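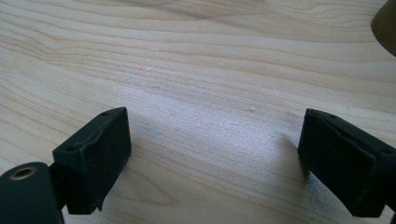

Why do we have to let a sauce reduce with the lid off? The water needs somewhere to go, and with a lid on it just drips back into the pot.

Search this site Go

Week 8 handout – Stocks and Sauces, October

Okay, so last time I ran out of minutes before I got to thickening, sorry! I'll start there. A roux is equal weights of flour and butter, and I mean weights (a cup of each will get you paste). Cook it 2 minutes for a white sauce, 14 for a brown one, and keep stirring the whole way – it burns in the corners of the pan first.

I like cold milk into hot roux. Younes Abdel Rahman, who teaches the other section, does it the other way around and his come out fine too, so pick one and stick with it.

Cornstarch: mix with cold water first, add at the end, bring it just to a bubble. Don't boil it hard or it thins out again.

Reading for next time is the egg chapter in Hellwig, up to page 97. Skip the part on aspic. Bring your own whisk and an apron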